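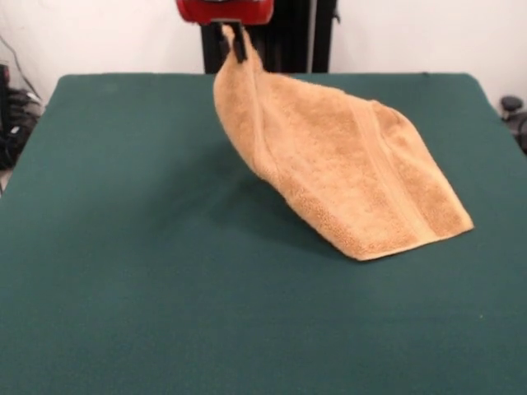
By Selier Press Office
Ellberg, 2019-03-19

Selier today published the results of its first long trial of robots on household and shop-floor chores. The report covers towel folding, sorting mixed laundry, loading a dish rack and restocking a low shelf. Its short answer to the question customers ask most often is that machines can do parts of these jobs now, and that none of the four is ready to be handed over completely.

The trial was run at the company's test site in Ellberg and logged 2,413 attempts. Each attempt was scored as finished, finished with help, or stopped. A person was on hand throughout but was allowed to step in only after the machine had given up or had asked for help.

Towels took up more of the schedule than any other item. A bath towel has no fixed shape, and it looks different every time it is put down. The robot has to find a corner, take hold of it, raise it far enough to see how the rest of the cloth hangs, and then choose where to go for the second corner. With a gripper of two narrow fingers, the first grasp is now the dependable part of the job. In the tan terry towel used for much of the work, the fingers close on a corner and the cloth bunches to a point beneath them while the far end still lies on the table.

Finding the second corner is harder. Thick terry folds back on itself, and a ridge in the cloth can be mistaken for a hem. The woven band near the end of a bath towel causes the same kind of error. Selier's software treated it as an edge in many of the early attempts, and the team spent most of the winter correcting that. The error still occurs, less often, when the band runs at an angle across the table.

Speed remains a problem. A person who folds towels for a living needs only a few seconds for each one. The robot's best complete fold in the trial took 2 minutes, and a stack of 20 towels took it the better part of an afternoon once restarts were counted. The company does not consider this fast enough for a hotel laundry or a busy household, and it is not offering the folding system for sale.

Sorting gave better results. Picking single pieces out of a pile and placing them in the right bin does not require the machine to understand the shape of the cloth, only to tell one piece from the next. Most failures came from picking up two items together. Shelf restocking also went well with boxes and cans and poorly with bags. The dish rack was the weakest of the four tasks, and work on glassware has been stopped until a softer fingertip is available.

The shop-floor part of the trial was carried out with Raptis, a linen supply firm that washes and packs towels for hotels and gyms. Raptis provided used stock for the tests, including worn and slightly shrunken pieces. New towels from the store had given the robot an easier time than it would get in daily use, and the scores fell when the used stock arrived. The report gives both sets of scores side by side.

Raptis does not plan to change its staffing as a result of the trial. The firm has asked Selier to look next at one narrow step, feeding a single flat towel into an existing folding machine. That step is done by hand at present and is tiring over a full shift. Selier expects to have a test version of the feeder running at a Raptis plant for over 25 days later this year.

Work on the home side will continue under the project name Tallach. The next round will use smaller towels, dishcloths and pillowcases, on the same green table covering, so that the results can be compared with those published today. Selier has set no date for a household product.

The full report, with the scoring rules and the complete list of stopped attempts, is available from the press office on request. Visits to the Ellberg site can be arranged for trade reporters during the remainder of March.

About Selier
Selier develops robot handling systems for laundries, warehouses and light assembly. The company is based in Ellberg.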